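Speaker notes: Lending Beyond Books
Annual meeting of the Voltdale Regional Library Association
Presenter: Rokeya Khan, Ullow Public Library

Slide 1. Opening
Thank the association and the host branch. Acknowledge Musa Okeke, who chaired the working group on shared collections, and Adaeze Edet, who prepared the circulation data. Remind the audience that the handout has the full policy text and that questions will be taken at the end.

Slide 2. Why a household lending collection
Our 2023–2026 plan asked each branch to name one service that residents had requested and that the library did not offer. At Ullow, the most frequent request was for items used once or twice a year: hand tools, folding tables, cake pans, sewing machines. Many patrons live in apartments with little storage. The board approved a pilot in January with a fixed budget and three participating branches — Ullow, Girnham and Uzor.
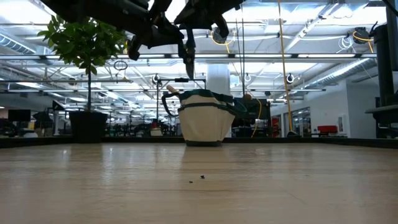 Slide 3. What the pilot covered
The opening collection held 368 items. Each item was cataloged, given a barcode and assigned a loan period of 14 days, with one renewal if no hold had been placed. Power tools were left out of the first phase on the advice of the county's insurance office. Patrons signed a borrower agreement once, at the first loan, and it stayed on their account. Pause here. In past sessions this has been the point at which members ask for the agreement. It is on page 3 of the handout.

Slide 4. Results
The three branches recorded 2,000 loans during the pilot. Girnham had the highest use per item, which staff attribute to its evening hours. Uzor had the longest hold lists, mostly for carpet cleaners. Losses were low, but late returns were higher than for books. Do not read the table aloud. Refer to the chart and move on.

Slide 5. Care and inspection
Returned items are checked by staff before they go back on the shelf. Ifeanyi Haruna wrote the inspection cards now used at all three branches. A card names the parts that should be present, the condition at last loan and the initials of the person who checked it in. Items that fail inspection are withdrawn the same day.

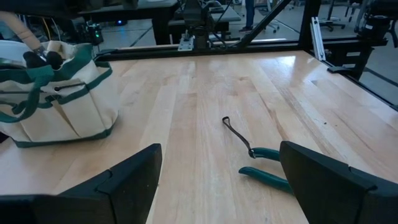 Pliers with teal-green handles on a light wooden workbench.

Slide 6. Recommendations
Adopt one borrower agreement across the region. Fund repair as a separate budget line. Allow holds between branches, but keep bulky items at their home location until the courier contract is reviewed. Oluwatosin Oyewole will speak to the courier question in the afternoon session — refer detailed questions to that session.

Slide 7. Questions
If asked about fines: the pilot charged none, and the board has not yet set a permanent policy.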